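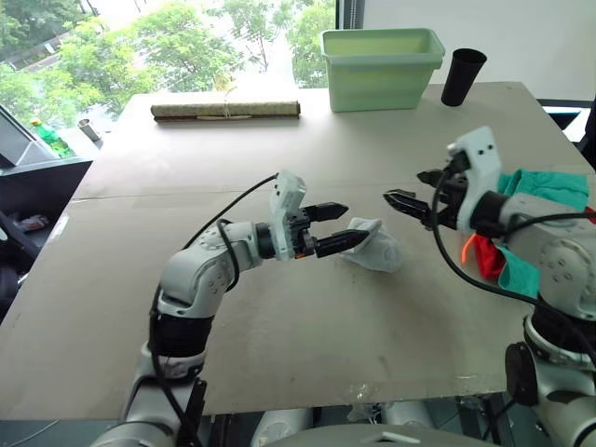 工作台收纳,大家的抹布到底叠不叠?
浏览 2,813 回复 118 只看楼主

雪然不吃葱 楼主
最近迷上了收拾大桌子!!我们那间手作室叫 Groltitz,窗外一整片树,早上进去心情特别好,可桌面总是乱,布随手一团,垫子摊着占半张桌。上周下决心改造,桌上铺浅米色的板子,垫子卷起来拿细绳中间一系,靠着远处桌边横放,再来一个薄荷绿的塑料收纳盒。清爽太多了,真的会上瘾,收完舍不得走。
现在卡在布上面。白的、湖蓝的、红的都有,我想全部叠成小方块竖着放进盒子里,同屋的人说抹布叠它干嘛,团一团扔进去得了。想听听大家怎么弄的!

桂兰在窗边 2楼
叠!必须叠!我叠抹布叠了十几年了,三折再对折,竖着排,颜色一眼看清,拿哪块抽哪块。薄荷绿的盒子配湖蓝色的布,光想想就好看。

Cosmin_O 3楼
我站楼主同屋。抹布一天用好几回,每回都叠,坚持不了一个月。我在 Mondcombe 那边的共用工作间待过,墙上贴着叠布示意图,贴得可漂亮了,盒子里照样是一团一团的。盒子够大就随便扔。

桂兰在窗边 4楼
回复 3楼:那是共用的地方呀,自己的桌子不一样的。叠一块布才几秒钟,我边等水开边叠,一壶水没开就叠完了。

燕玲Meng 5楼
先歪个楼,垫子卷起来系绳子这招太喜欢了!我以前都是对折,折出一道印子,铺开永远鼓一条,剪东西的时候尺子都放不平。请问绳子系一道够吗?我的卷放一晚上两头就散成喇叭。

雪然不吃葱 楼主 6楼
回复 5楼:我就中间一道细绳,打活结。垫子软的话一道没问题,硬的你试试两头各系一道,别勒太紧,会勒出腰来,哈哈。

燕玲Meng 7楼
懂了,今晚就去翻绳子!

翠萍的抽屉 8楼
我的办法在叠和不叠中间:卷。布摊平,长边对折,从一头卷到底,塞盒子里一排小卷,比叠快,也比团着省地方。小布特别适合卷。大毛巾卷出来太粗,还是叠吧。
另外楼主,敞口的盒子要不要考虑加个盖?靠窗落灰蛮快的。

Cosmin_O 9楼
回复 8楼:加盖我反对,加了盖大家就往盖上面堆东西,最后盖子打不开。卷倒是可以,我愿意试一个礼拜。

翠萍的抽屉 10楼
回复 9楼:你说的堆东西我中过招……行吧,那就敞着,上面搭一块大布,落灰了洗布就好。

桂兰在窗边 11楼
卷的我也试过,抽一个旁边的全松开,气人。除非盒子塞得满满当当。我还是三折派,不改了。

Yin的杂货铺 12楼
插一句颜色的事。红布第一次洗一定单独洗!我 10月份那回偷懒,红的白的一锅洗,出来 2 块粉布,倒是粉得挺均匀,现在专门擦杯子用。白布建议单独放一边,真脏了也看得出来,该洗就洗。

雪然不吃葱 楼主 13楼
回复 12楼:粉布我居然有点羡慕!不过记下了,红的先泡一盆看看掉不掉色。

燕玲Meng 14楼
再问一个,喝水的杯子你们放哪?我总放在手边,胳膊肘一带就翻,上次淹了一整本纸样,晾了好几天还是皱的。

雪然不吃葱 楼主 15楼
回复 14楼:放最里面的桌角!我们桌上有只黑杯子,就立在靠里的角落,中间整块板子全部空出来干活。喝水多走两步,正好活动活动。

Cosmin_O 16楼
桌角+1。这点终于意见一致了。

翠萍的抽屉 17楼
哈哈哈难得。我是窗台派,不过窗台朝南夏天水会晒温,喝着怪怪的。

雪然不吃葱 楼主 18楼
8月21日更新:综合各位意见,小布卷,大布三折,红的另外放一格,隔板用硬纸板先顶着。同屋昨天自己卷了一块,卷得歪歪扭扭,我没吭声,心里可高兴了!下一步打算给绳子也找个地方,现在全缠在一个旧线轴上,找头要找半天。有好办法的接着往下说呀。

桂兰在窗边 19楼
绳子剪成一段一段的,每段打个八字结,挂钩子上。我晚点把打结的步骤写给你。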